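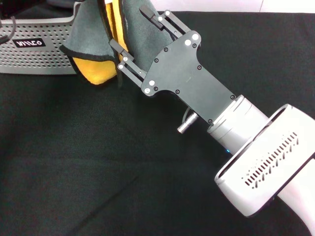
Cloth from crate to table: 100 demos vs 127 demos, strange result

skollow_ben
Posting numbers from our cloth picking runs, hoping somebody has seen the same thing. Task: take one cloth out of the crate, lift it, lay it on the table. Imitation policy, wrist and head cameras, parallel-jaw gripper. The cloth is two-sided, gray and yellow.

Trained on the first 100 demos, the policy missed 2 picks in our November test set. Then we added 27 demos of cloths folded with the yellow out, 127 total, and retrained from scratch. Now it misses 13. Same test set, same seeds. I expected the opposite.

Zsolt Oláh
Who recorded the extra 27?

skollow_ben
A different operator. The first 100 were all me.

Zsolt Oláh
Then I'd look there before you blame the color. People grasp cloth differently. I pinch near a corner, my colleague takes the middle of a fold. Mix the two and the policy can aim between them and get neither.

tablecloth9
Disagree. A diffusion policy handles two grasp styles fine, that's half the reason to use one. My money is on the yellow. If it only shows up yellow-out in the new demos, the network ties the color to whatever else changed that day, lighting included.

Zsolt Oláh
It handles them fine with enough data on each side. 27 is not much.

adia_user
We had something close to this with the Adia baseline. The misses were nearly all one layer picked when it should have been the whole fold. Are your 13 the same kind of miss, or mixed?

skollow_ben
Went back through the videos. Nine are single layer, four close beside the cloth. Both of the old misses were single layer.

adia_user
So the grasp depth moved. Plot finger height at close for each operator.

tablecloth9
Fine, but also run the 127 in grayscale. One night of training and you can rule color in or out.

skollow_ben
Finger heights are plotted. The new operator closes higher, clearly separate from mine. Grayscale run is queued on the Zarkholm machine - will post when it finishes.

tablecloth9
Still want to see the grayscale one.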